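Home | News | Standards | Contact

Urkavine issues handling rules for two-finger grippers

Urkavine released a practice guide Tuesday for teams working with hand-held grippers. Finger pads must be inspected before every session and replaced after 2000 grasps – sooner if the edge frays. Each grasp starts with the fingers fully open.

"Pad wear was logged differently at every site," said Margit Balogh, standards lead. The guide takes effect in August.
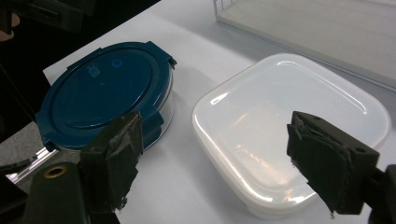 Gripper fingers open near two lidded food containers.

Shares: 2 | Comments: 0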